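Clurlow Farm Shop and Store: walk-round checklist, with comments
Site: Clurlow, lower yard, Tendanwood road
Covers: shop floor, fruit store, cold room, kitchen, yard, office stairs
Marks used: OK / FIX / STOP USING
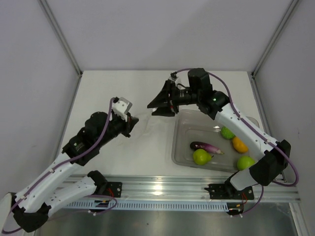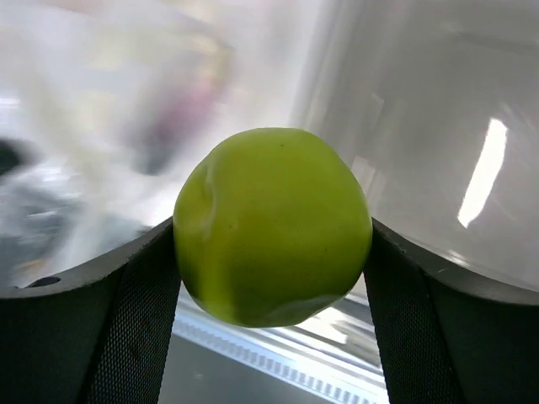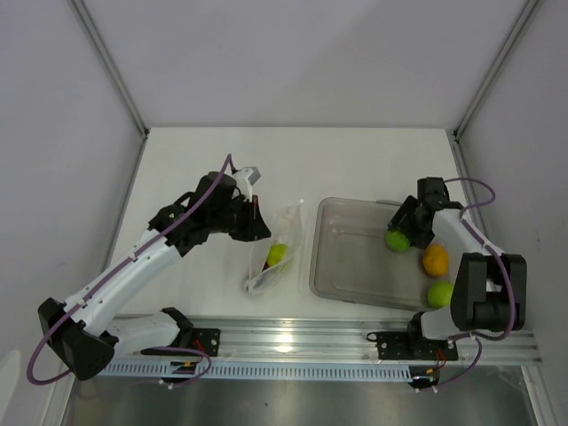

By the Lubis Site Safety desk
May 29, 2024 | Filed under: Checklists, Food retail

Last full walk-round was September. Items carried over from then are marked (c/o). Took 35 minutes plus the yard, which was done in rain.

1. WAYS IN AND OUT

Front door opens fully - OK
Front mat lies flat - FIX. Corner curling again. Tape is not a repair, please order a new mat.
Back door clear inside - FIX (c/o). Potato sacks. Moved while I stood there. Need to stay moved.
Back door clear outside - OK
Exit sign lit over back door - OK
Push bar works - OK, stiff. Oil.

2. FIRE

Extinguisher by till, tag 1326 - OK, pin in, gauge in the green
Extinguisher in kitchen - FIX. Hung behind the apron hooks, could not see it from the door. Move the hooks.
Fire blanket - OK
Alarm test book filled in - FIX. Two weeks blank. If the test was done write it down, if it wasn't then do it.
Assembly point sign - OK but sun faded, readable close up only

Comment: asked at the till where the assembly point is and got two different answers. It's the gate, not the layby.

3. FLOORS AND STAIRS

Shop floor dry - OK
Wet floor sign available - OK, kept behind the freezer, bit of a reach
Drain cover in fruit store - STOP USING that side until refixed. Rocks when you step on it. Cone put over it.
Office stairs handrail - FIX (c/o). Bottom bracket loose. Quote from Clekusora was almost £176 and has been sitting in the tray since it came. Please just accept it.
Stair light - OK
Boxes on stairs - FIX. Till rolls. Every time.

4. FRUIT STORE AND COLD ROOM

Heavy crates below shoulder height - mostly. Top rack has full swede crates on it, bring down.
Racking fixed to wall - OK
Cold room door opens from inside - OK, tested with door shut
Cold room light - OK
Thermometer log - OK, neat
Damaged stock taken out daily - OK. Windfalls bucket had wasps round it, lid please.
Loose produce off the floor - FIX. Onions under the bottom rack, trodden on.
Gloves for crate handling - OK, all size large though. Order some smalls.

5. KITCHEN

Knives stored in block or on rack - FIX. One in the sink under suds.
Hand wash basin clear - OK
Soap and towels - OK
First aid box - FIX. Eye wash out of date, no medium plasters left. Burn gel ok.
Chopping boards - green one badly scored, replace

6. ELECTRICS

Till lead - OK
Freezer plug - OK, no marks or smell
16 amp outdoor socket, cover closes - FIX. Spring gone, cover hangs open. Rain was getting at it. Isolated at the board and labelled. Leave it off untill the electrician has been.
Extension leads - one running under the mat by the card stand. Removed. Don't put it back.
Portable appliance labels - kettle has none

7. YARD

Reversing mirror - OK after a wipe
Pedestrian line painted - worn away at the corner by the bins, repaint
Pallets stacked flat - OK
Gate catch - FIX. Doesnt hold in wind.
Delivery times posted - OK, but the old sheet is still up next to the new one. Take the old one down.

TO DO BEFORE ANYTHING ELSE

Drain cover
Outdoor socket
Stairs bracket
Eye wash

COMMENTS

Shop: Drain cover booked with Clekusora, same visit as the handrail. Mat ordered. Hooks moved already.

Lubis desk: Good. Send a photo of the extinguisher from the kitchen doorway and I'll close that one.

Shop: Does the kettle need a label if it's only used upstairs?

Lubis desk: Yes.

Shop: Bin corner paint will have to wait for a dry spell, cones out meantime.

Lubis desk: Fine. Next full walk-round in September, same sheet.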